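4.2 Coming home before the ceasefire had settled

We turn now to the families who went back to Mirine early, in the first months after the guns went quiet, when the line between the two sides still ran along the river and the crossing at Wannasri opened or closed according to the mood of whichever commander had slept badly. Much of the writing on return treats it as a single decision, made once, at a kitchen table or in a tent, after which the family packs and goes. We had more or less believed this ourselves when we planned the fieldwork, and our first interview guide (kindly taken apart by Pui-shan Tang, to whom we remain grateful) had a question that began "On the day you decided to return." Very few people could answer it. They laughed at us, mostly in a friendly way, and then told us about a brother who went to look at the roof, a mother who followed to air the bedding, a month back in the rented room in Plalness when shelling started up again, a second try in spring, and a cousin's children left behind until the school had a teacher.

Our material for this section comes from 70 interviews carried out by Po-yen Huang and Sum-yee Yuen, and from the crossing book kept at Wannasri, which holds 1434 entries for the period we were allowed to copy. The book is a lovely and frustrating thing. It was kept by hand, by several people with quite different ideas about what ought to be written down, and so we know that one man crossed with a sewing machine and two doors, while for whole weeks in December we have nothing but surnames and a direction. We have not tried to turn it into a rate of return. What it does show, very plainly, is how many of the same surnames go back and forth, sometimes in a single week, and it was this that sent us back to the interviews to read them again with movement in mind.

Three things came up so often in those conversations that we came to expect them. The first was water. People in the lower town could manage without electricity for a long time, and many had done so all through the fighting, but the pumping station had been hit twice and the wells near the old barracks were not trusted. A household that could share a well with a neighbor would come back months ahead of one that could not, even where the second house was in much better shape. One woman, a retired nurse, had a perfectly sound upstairs flat and did not return to it for a year and a half, for want of anybody on her stairs willing to carry. She told Sum-yee Yuen that she missed her own window more than anything, and that she used to ask people coming over the river what could be seen from it.

The second was news, by which our respondents seldom meant newspapers. Trastura, the small radio station that had gone on broadcasting from a basement on the Plalness side, was listened to by nearly everyone, but it was listened to for the weather, the bread price and the names of the dead, and people were wary of anything it said about the talks. For the question of whether it was safe to sleep in Mirine on a given night they relied on drivers. The drivers had reasons of their own to be optimistic, as several people pointed out to us with some heat, and a good deal of effort went into working out which driver had family on which street. We would like to stress how sensible this was. An outsider reading the official bulletins from that winter would have formed a rosier picture than a grandmother who knew that a certain van driver had stopped bringing his own son along.

The third was the matter of who else had come back. Here the accounts differ from one part of the town to another, and we want to be careful. In the 11 streets above the market, where extended families had lived close together for generations, people tended to wait for an elder to go first, and then came in quick succession, so that a street could be dark one week and have washing out the next. In the newer blocks by the rail yard there was no such signal. Neighbors there had often fled in different directions and had lost touch, and the returns were lonelier and more easily reversed. Wen-hsiung Chien has argued in an earlier working paper that the rail yard families were simply poorer, and could afford fewer false starts. We think this is right as far as it goes, but the interviews suggest that money and company were tangled up together in a way that our data will not let us pull apart. A family with 300 in savings and a friendly neighbor across the landing might risk it, and the same family without the neighbor might not.

It follows that the usual survey question, which asks whether a household has returned, yes or no, is going to misplace a great many people. On 19 August 2019, when the municipal register was reopened, anyone present in town was entered as resident, and this included men who were there for the week to mend a wall. Others who had been living in their own kitchens since spring were over in Plalness that day collecting a pension and were left out. We spent a long afternoon with I-hsuan Tu going through the register against our own notes, and came away feeling that both sets of records were honest and that neither could be leaned on very hard. In what follows we therefore speak of households as "mostly back," "between," and "mostly away," using the family's own account of where they would go if one of them fell ill. This worked better than anything else we tried, and people seemed to find it a natural thing to be asked. 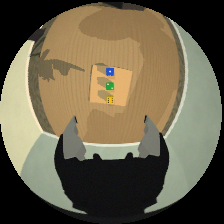
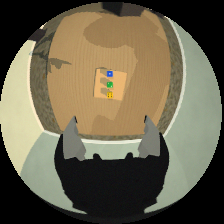

Figure 4. Simulated tabletop, two views: three dice in a column on a square board, with the gripper at lower center.

The households we class as "between" are the ones we know least well, and they are also the ones about whom we would most like to say something useful. They were hard to find at home, on either side of the river, and when we did find them they were often on their way out again. Section 4.3 takes up what they told us about school places, and about the habit, which we met again and again, of keeping two sets of cooking pots.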